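Irkska Publishes Results of Two-Arm Gripper Trial Using Thin Sticks and Markers

October 24, 2020

Irkska, a supplier of testing services for small automation equipment, has published the results of a trial comparing two parallel grippers and two arm controllers on thin, light objects. The trial was carried out in August at the company's Rorkley workshop and was paid for by Isaksson, which sells tabletop arms to schools and small factories.

Pens, sticks and similar items are a common request from Isaksson's customers, and a common source of complaints. They roll, they fall over when touched, and a gripper that closes a few millimeters off will push them away. The purpose of the trial was to find out which pairing of gripper and controller Isaksson should offer as standard.

Two arms on a shared aluminum rail worked over a marble-pattern floor with patterned panels on three sides. Irkska left the patterned panels in place for every run so that the camera software was tested against a busy background.

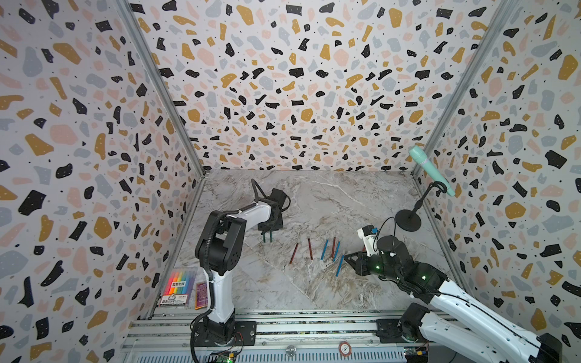
The two arms over red and blue sticks in the Rorkley test enclosure.

Two kinds of task were used. In the first, sticks were laid flat and had to be picked up one at a time. In the second, markers were stood on end and had to be gripped and moved without knocking over the ones next to them. Altogether 1511 pick attempts were logged, of which 968 were with upright markers.

"Flat sticks are mostly a question of finger shape," said Eilif Nordin, test lead at Irkska. "With upright ones the controller matters more. If the arm overshoots on the way down, the marker is on its side before the fingers close."
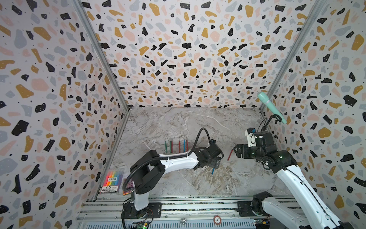 2 min read

The narrow-finger gripper did better on flat sticks with both controllers. The angular-jaw gripper was slower to line up but held its grip more firmly once closed, and it dropped fewer markers during long moves. Of the two controllers, the Oltach unit gave smoother motion near the floor. It also took longer to set up, and its firmware had to be reloaded twice in the first week.

Cable routing was a problem on both arms. Hoses tied too tightly along the upper link limited wrist rotation, and Irkska changed the tie points after 6 days of testing. Runs made before the change are listed separately in the report and are not part of the totals given here.

"We asked for a plain answer and got one," said Folke Björklund, product manager at Isaksson. "The narrow fingers go in the standard kit with the Oltach controller. The other gripper stays in the catalog for customers who move things farther."

A second trial with softer objects, including cloth strips and foam tubes, is being planned. The full report is 7 pages long and can be requested from the Irkska office in Rorkley.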